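Print this page
E-mail this article

3. Line drying and household energy use

3.1 Background

Most of the work on home laundry looks at the washer. Water per load, heat of the wash, how much soap. Drying gets a paragraph, maybe a table. Odd, given how much of the week's power bill can sit there in homes with a tumble dryer.

Earlier survey (Prosser and Bianchini, the Betia study) asked people if they owned a dryer but not whether they used it. We think this matters. Plenty of homes own one and hang the small things anyway. Socks, underwear, baby clothes, kitchen cloths. Reasons given in our own open answers: shrinking, noise at night, "not worth running it for a handful". The last one came up again and again, in both towns.

3.2 Sample and diary

Households were drawn from two towns, Kusell and Valentini. 788 returned a usable first form. Of these a smaller group of 60 agreed to keep a drying diary through February, when outdoor drying is hard in both places and the choice is between dryer, indoor rack or a heated rail. Diaries were paper. One line per load: what was in it, where it was dried, when it was taken down. People were told not to change thier habits for us. Some will have done so anyway, no way to check.

Diaries were coded by M. Vidal and D. Cieślak working apart, then compared. Where they did not agree F. Quintela made the call. Most of the trouble was with mixed loads, sheets in the dryer and socks on the rack from the same wash. We split these into two lines. Not perfect. A split line looks like two loads unless you go back to the wash number, so all totals below are by wash number.

3.3 Load size and small items

Main finding first: load size drives the choice more than the weather does. Large loads went to the dryer in both towns. Small loads got hung, even by people who said on the first form that they "always" use the machine. The gap between what people say and what they write down day by day is wide and we come back to it in Section 5.

Small items are a special case. They take up little space but a lot of hands, each piece needs its own peg or clip. Diary keepers grumbled about this in the margins. One wrote that hanging socks took her 20 minutes and she would sooner buy new ones. Others liked it, or at least did it in front of the television and did not mind. Clip hangers (a single hanger with clips along it) were named often in Kusell and hardly ever in Valentini, where the folding rack is the usual thing. We have no good explanation. Shops, maybe. The Hidance report on drying goods does not split sales by town so was no help here.

Clip hangers were coded as indoor rack unless the diary said otherwise. In hindsight a code of its own would of been better, as they can be moved from room to room with everything still on them and a rack mostly can't. Figure 3 has the type we mean.

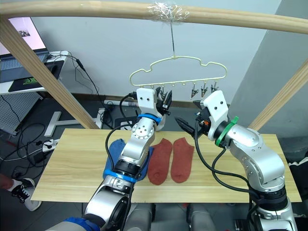
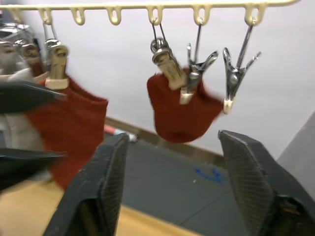 Figure 3. Clip hanger for small items. Top: cream plastic hanger with metal clips, socks on the board underneath. Bottom: closer view of the hook loops, a rust-red knitted piece held by a clothespin.

3.4 Limits

One month only, and winter. Nothing here should be read as a yearly figure. Diary homes were also more likely to have someone in during the day, which makes hanging easier, and we did not weight for this. Shared laundry rooms were left out at the first form stage, so renters in large buildings are thin in the sample. A summer round is planned with the same diary sheet, plus the extra code for clip hangers.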